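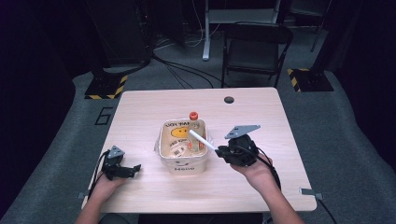
**To:** Asger Lauritsen
**Re:** Belatby room, progress to 4 Jul 2021

Quick one before the call, fuller version to follow with the receipts.

**Done**
- Table top sorted. Pale wood as agreed, light finish kept, no varnish over it. Grommet hole is at the back so cables can drop through once we have power on that side.
- Grey carpet stays. Looked at replacing it, not worth the money this year.
- Tubs - went with the square see-through ones with the cartoon faces and "Hello" on the front. Cheerful, and you can tell from across the room if one needs emptying. Tall bottles stand up fine in the back corner.
- Idahosa delivery in, 2 boxes short. Have written to them twice, no anwser yet.

**Not done**
- Shelving. Flaketcombe pushed the date again, now says nine working days. Will belive it when I see the van.
- Labels for the tubs. Wording agreed, printing not started.
- Sorting list for the sticks and small bits. Half of it is in my notebook, needs typing up.

**Money**
Under on furniture, slightly over on storage. Would like to move the difference across - same total, no extra ask. Need a yes from you in writing, email is fine. Mivo invoice is paid and closed.

**Next**
Tidy-up sessions start when the shelves are in. Two a week to begin with, mornings. Each one ends with the table cleared and everything back in its tub, orange-cap bottles included - they wander. If shelving slips again we start anyway and stack the tubs along the wall.

December target for the full room still stands. Tight but ok.

Questions for you: the storage money (above), and do you want the old chairs back or can they go?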